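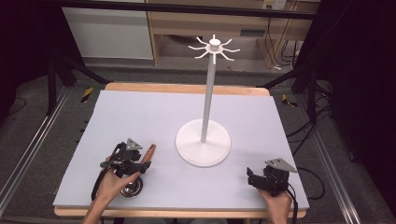
Mugs belong out in the open. I've thought so for years and moving into the Kirngate flat only made me worse about it. Cupboards eat mugs. They go in two deep, the good one slides to the back, and you drink out of the chipped promo thing from Stidex for a month because it's the one in front. A mug tree fixes that. The white kind with a round flat base and eight hooks curving out from the top takes up a dinner plate's worth of counter, less maybe, and everything hangs where you can grab it half asleep. And eight is plenty. Eight is generous.

My friend Indira Bhat disagrees. Loudly. She says trees are dust collectors, that a tall thin pole with all the weight up top is asking for it, that one elbow and there goes your Pešek stoneware. Fine. Load it evenly then. Heavy mug on one side, heavy mug across from it, small ones in between. Takes 2 seconds. She owns 16 mugs and lives alone so I'm not sure she gets a vote.

The dust thing I'll half give her. If a mug hangs there long enough to get dusty you dont need that mug. Give it away. I got rid of 14 last June, most of them free from somewhere, and missed one. The Osby one with the blue rim. Still a bit sore about it.

What bugs me is how kitchen advice always goes the other way – hide it, box it, put a door on it. Clear counters, like we're all selling the place. I cook in there. I make coffee four times before lunch. I want the cup at hand hieght, handle out, next to the kettle.

Under-shelf hooks are ok too I guess, if you own the walls. I rent. So, tree. Wipe the base when you wipe the counter and get on with your morning.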